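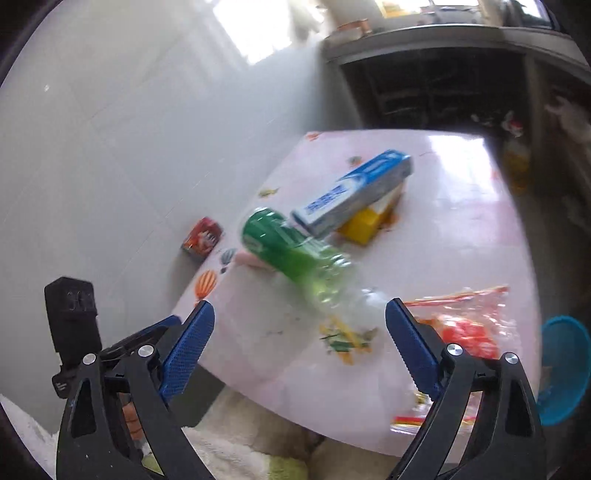 Figure 3. A green plastic bottle, tilted.

4.2 Where things live: storage habits in shared households

Most of the literature on household organization assumes that a household has one opinion. Ours did not. The diary study in Plevondale ran through May and covered 42 shared homes, in which 600 entries were recorded under the heading "where I put it" and a further 1,882 under "where I looked for it". The imbalance is, in a sense, our main finding.

Participants described their storage rules with great confidence. Bathroom goods belonged in the bathroom, kitchen goods in the kitchen, and anything bought in bulk belonged to whoever had complained about the price. The diaries tell a looser story. Small purchases tended to settle on the first flat surface inside the door and stay there until a meal forced the issue. We call this the landing phase - our participants called it other things, mostly addressed to each other. 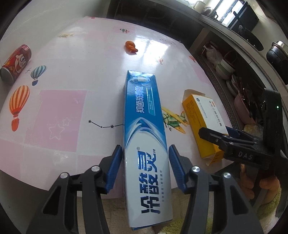
The landing phase was longest for goods that someone already had one of. A spare has no urgent claim on a shelf, and its owner can always point out that the old one isn't finished. In 12 homes the spare was moved several times without reaching the room where it would be used, each move being entered in the diary as "tidying". We coded these entries as tidying too, after some debate among the coders.

Labels made little difference. Households that labelled their cupboards were no quicker to find things, although they were a good deal quicker to assign blame. Earlier work on the Grenow flats treated labelling as a sign of cooperation. We would read it with more caution, having seen the handwriting.

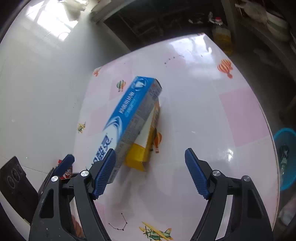

Charoen Wongsuwan, commenting on a draft of this section, objected that we had confused losing a thing with not wanting to be the one to put it away, and that a diary kept by the guilty party would never separate the two. The objection is fair. Our coding scheme takes each entry at its word, and we have no independent record of what people meant when they wrote "couldn't find it". A second diary, kept by a housemate about a housemate, was piloted in one home and withdrawn at the request of both.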